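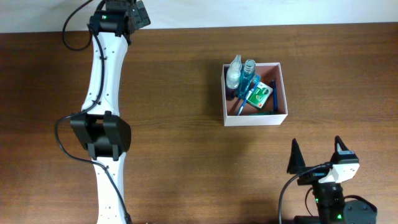 Azadeh Hassanpour
Test engineer, packaging lines

Tue 19 May

I spent the afternoon at the Hudora open day, mainly to look at the two-arm packing cell. My interest is practical. We pack mixed kits at work, by hand, and every few years somebody asks whether a machine could do it. I would like to have a better answer than the one I gave last time.

The cell is two white arms over a brown wooden table. The table surprised me a little, as I am used to aluminium plate with a grid of tapped holes. Farhad Yazdani, who ran the session, said a plain top is closer to what their customers have. No fixtures are used for the box. It goes down in the middle of the table by hand and the software finds it.

The kit was toiletries in an open white cardboard box: a clear spray bottle, a transparent blue bottle with a ridged cap, a small green and white medicine box, a light blue toothbrush and a couple of thinner things. For a demonstration I thought it a fair choice. Clear plastic is difficult for depth sensing, and a toothbrush is an awkward length for a small box. It ends up on the diagonal, with everything else fitted in around it.

The task for the afternoon was unpacking and repacking. Farhad quoted a cycle of 74 seconds for the full kit and 90 if the system has to re-plan a grasp. I timed one cycle on my phone and got a figure between the two. A person on our line does a similar kit far quicker, but a person also wants a lunch break, and I did not come to argue about speed.

Notes on the grippers. The one I stood next to has two black pointed fingers, tall and quite narrow at the tips. Narrow tips get down between items that are packed close together, which a suction cup cannot do. The cost is contact area. On a round bottle you have very little of it, and the grip force has to be set with some care. I asked what they use as a limit and was told it is set per item, from a table, which someone has to fill in. That would be a day's work for our catalogue, and then again whenever purchasing changes a supplier.

Cabling is external. The black leads loop out from the top of the arm and run down over the white links. I asked about snagging. Farhad said they had one lead replaced in September after it caught on a box flap, and have used boxes without lids for demonstrations since then. I would want a sleeve on it before it went anywhere near our floor.

The planning software is called Grudon. It keeps a list of items and a list of allowed poses for each, and picks an order. The demonstration library holds 265 items. It does not yet reason about weight, so a heavy bottle can be placed on top of something soft if the geometry allows it. There is a manual override for this. I was shown the screen, and it is a spreadsheet with a coloured border.

Questions from the floor were mostly about price, and were mostly not answered. Someone asked about compatibility with Marino conveyors and was told to write in. There were 20 chairs and more people than that, so I stood for the second half, by the coffee.

I have asked for the force table format and the lead part number. If they arrive I will post them. Next visit is Komell, for labelling, date to be confirmed.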